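Gusari cell notebook
Tue 22 March
Entered by: Liis Lukoševičius
Print this page | E-mail this entry

Left hand dropping grip again on the soft stuff. Same complaint Prakash logged at shift change, fingers close fine then sag open after a bit. Not the pads, I put new ones on in September and they still look ok.

Power cycled the left wrist twice. No fault code. Checked the flange bolts where the hand meets the arm, 3 of them took a little more turn with the short key. Witness marks redone in yellow paint pen. Vilho wants them done with the torque driver next time, fair enough, but its over at Peltonen's bench and I couldnt find it.

Recalibrated both hands, then table clearing with the usual junk. Foil tray, crumpled bits, bin on the right.
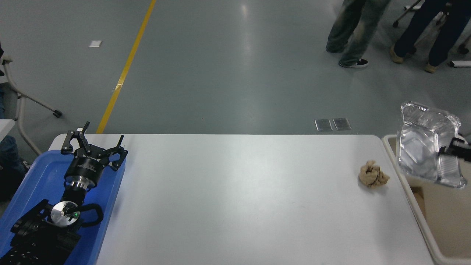 Notebook 3, p. 40

Right hand has the foil tray by its side over the bin, fingers black on the rim end, left hand open with the green light on. Wrinkled tan lump still on the table at this point. Bin is the beige one with cardboard in it - leave the cardboard, Reda's request.

Grip force on the right set to 300 in the config, left was at something else entirely. Somebody (me?) never copied the file across after the Trellard update. Copied now, old one saved with _bak on the end. Might be the whole problem, might not. Dont change anything else untill we've had a full day on it.

Cable loop at the left arm: check slack at full reach before running the long routine. Was snagging last week on the elbow side. Arvo has spare clips, the wide ones.

To do
- torque driver back from Peltonen
- wipe table, smudges all over it and the lighting makes it worse
- ask Grosier re spare wrist, lead time + price
- Prakash to rerun soft items on the left hand only, log every drop
- new foil trays, nearly out

Bolts again Thursday before start.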